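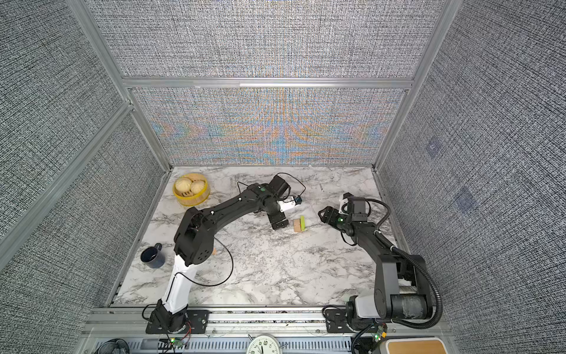

Last updated: 20 August 2024

I wanted real marble for years. Then I priced it, had a little sit-down, and bought the Vatwood marble-pattern work surface instead (white with grey veining, because I'm predictable). It came to $395 delivered from the Kendbridge outlet, and I've been living with it long enough now to have opinions!

First, the look. I really like it. The veining wanders around the way you'd hope, and pale things look great on it. Steamed buns in a bamboo-style basket, a dark blue mug, a plain round clock, they all look a bit fancier than they have any right to. My old top was brown and made everything look like a school cafeteria.

Cleaning is easy. Flour wipes right off with a damp cloth, and so does soy sauce if you catch it the same evening. I left a coffee ring overnight once and it took some scrubbing with baking soda, but it came out. I haven't tried beets and I'm not going to.

Now the grumbles. White shows everything. Every crumb, every hair, every little chip of whatever you were just working on. If you're the type who wipes down once a day, get a darker one. It's also slick, so a mug with a smooth bottom will slide if you bump it (ask me about my kitchen floor). And I wouldn't put a hot pan straight on it. The care sheet says to use a trivet and I've been good about that.

Size-wise, mine is 123 cm on the long side, and I wish I'd gone one up. A steamer basket, a drink and whatever I'm fiddling with fit fine, but once I roll out dough the mug has to go live somewhere else.

I did look at the Iveo version before I ordered. It was $71 cheaper, but the pattern repeated so often it looked like wrapping paper. The Tuncer one was gorgeous and $666, so, no.

Four stars from me. It loses one for the sliding, and for the corner protectors, which were stuck on so hard I broke a nail getting them off.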